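Section 4: First Fill, First Boil and Descaling

This section covers the Hirnitz stovetop and base-heated kettles, both sizes. If you have the Plindia with the separate warming plate, your instructions are in Section 7, and you will have a better time there.

Before you begin

Take everything out of the carton, including the cardboard ring wedged under the lid. The ring is the single most common reason for calls to our service line. It does not improve the tea.

You will need:

Cold tap water
White vinegar or citric acid powder
A soft cloth
A place to pour out two kettles of water you are not going to drink

Check the lid, the handle screws and the bottom of the kettle. If any of them rattle, stop and read 4.6 before going further. If the kettle itself rattles, look again for the small bag of spare washers, which the packing department likes to put inside the body where it will be safe from the customer.

4.1 Rinsing

1. Fill the kettle halfway with cold water.

2. Put the lid on and swirl for as long as you can stand it. Thirty seconds is good.

3. Pour out through the spout and not through the lid opening. You are rinsing the spout too, and it is the part with the corners.

4. Repeat until the water runs clear. New kettles sometimes give off a few gray specks on the first rinse. They are polishing dust and will be gone by the second.

Caution: Do not put the kettle in the dishwasher. We know that you have read this sentence in every kettle manual since childhood. The matte finish comes off in patches, and the warranty team can recognize the patches from across a room.

4.2 Filling to the line

There are two lines stamped inside the body. The lower one is the minimum. The upper one is the maximum, and it was put there by Elīna Bite, who spent most of a July boiling water past it to find out where it would start coming out of the spout onto her shoes.

1. Set the kettle on a level surface.

2. Remove the lid and fill with cold water to anywhere between the two lines.

3. Replace the lid, pressing until it seats. It makes a dull click. On older lids it makes more of a thud, and some make no sound at all but feel right.

4. Wipe the base dry. Water trapped between the base and the burner spits.

Note: If you fill through the spout to save yourself the trouble of the lid, you cannot see the lines. You will find the maximum in the same way Elīna did.

4.3 The first two boils

The first two boils are for the kettle's benefit. The water is thrown away.

1. Place the kettle on the burner. Match the burner to the base; flames that climb the sides will discolor the finish and heat the handle.

2. Turn the heat to medium. High heat on a new kettle saves you perhaps a minute, which you will later spend reading 4.6.

3. Stay in the kitchen. The standard kettle does not whistle. The Grarska lid, sold separately, does whistle, in a key that has been described to us in several letters.

4. When the water reaches a full boil, turn off the heat and wait until the bubbling stops.

5. Pour away the water and let the kettle cool with the lid off.

6. Do the whole thing again.

There may be a faint smell during the first boil. It should be weaker during the second. If it is still there at the third, boil once more with a slice of lemon in the water, and if it is still there after that, write to us.

4.4 Picking it up

People skip this part. The burn cream industry depends on it.

The handle stays cooler than the body, though "cooler" is a relative term when you have left the kettle on for as long as it takes to answer one email. Test it with the back of a finger before you commit. Take hold of the handle from the outside of the loop, turn the spout away from you and from anybody standing nearby, and lift straight up before you tilt. Sliding the kettle across a countertop scratches both of them.
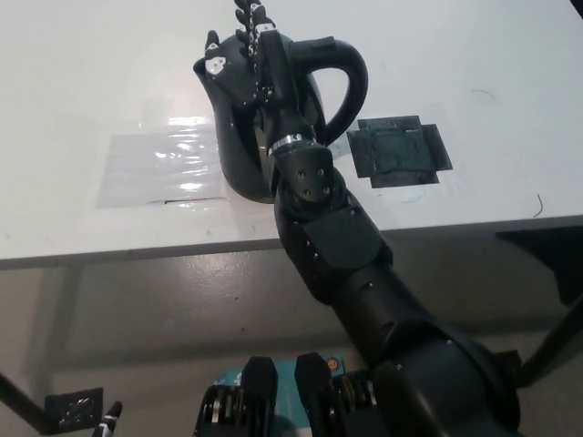 4.5 Descaling

Scale is the chalky crust that hard water leaves behind. It is harmless. It also slows the boil, flakes into the cup, and makes guests peer at their tea in a way that is hard to ignore.

How often to descale depends on your water. With soft water, twice a year will do. With hard water, once a month. In Phetsri, where our regional office is, the water is so hard that Wichai Paisan descales the office kettle every other Friday and keeps the larger flakes in a jar on his desk. He has been asked about the jar. We have decided to leave it alone.

With vinegar:

1. Mix equal parts white vinegar and cold water, enough to cover the scale.

2. Bring it just to a simmer, then turn off the heat. Open a window first. You will not want to open it afterward, because that would mean walking back into the kitchen.

3. Leave it for an hour.

4. Pour out, wipe the inside with the soft cloth and rinse three times.

5. Boil one kettle of plain water and throw it away. Smell the kettle. If you are reminded of salad, boil another.

With citric acid:

1. Dissolve one tablespoon of powder in a full kettle of water.

2. Bring to a boil, turn off the heat and leave it for twenty minutes.

3. Pour out and rinse twice.

Citric acid costs a little more and smells of nothing. We list vinegar first out of tradition.

Caution: Never combine the two methods with each other or with any bleach-based cleaner. Do not use steel wool. Do not use a screwdriver to chip at the scale, even gently, even just that one piece by the spout.

4.6 When something is wrong

The lid will not seat. Turn it a little to the left and try again. If it still refuses, check the rim for a dent. A small dent can be lived with. A large one usually has a story behind it, and we will need the story in order to process the claim.

The handle is loose. Tighten both screws a quarter turn with the kettle cold and empty. If they loosen again within a week, ask for washer set 429. Do not ask for washer set 182, which fits the old round handle and which we still have a great many of.

Water drips from the spout during the boil. The kettle is over the maximum line. Let it cool and pour some off.

Water drips from anywhere else. Stop using the kettle.

The kettle boiled dry. Turn off the heat and leave the kettle where it is until it has cooled completely. Do not add cold water to a hot empty kettle, however much you feel that you owe it some. Once it is cool, look at the base. If it is flat, descale and carry on. If it rocks on a level surface, it is finished as a kettle, though Mayuree Rungrueang in our parts department reports good results with geraniums.

The tea tastes of metal. Repeat 4.3. If you have already repeated 4.3, try a different tea.

4.7 Storage

Empty the kettle after the last use of the day. Water left standing overnight is the start of most scale and all of the strange rings people send us photographs of. Store it with the lid slightly open. If you are putting it away for the season, dry the inside with a cloth and leave the cardboard ring out of it. You have only just gotten rid of it.

4.8 Ordering parts

Quote the number on the underside of the base, followed by the part number:

Lid, standard: 57
Lid, whistling (Grarska): 985
Handle washers, current: 429
Handle washers, old round handle: 182

Orders go to Pongsak Onsri at the parts desk. Questions about this manual go to Catinca Costache, who wrote it and would rather hear about mistakes from you than from Wichai.

Section revised Monday, August 6, 2018. Replaces the earlier version, in which steps 3 and 4 of the vinegar method were printed in the wrong order.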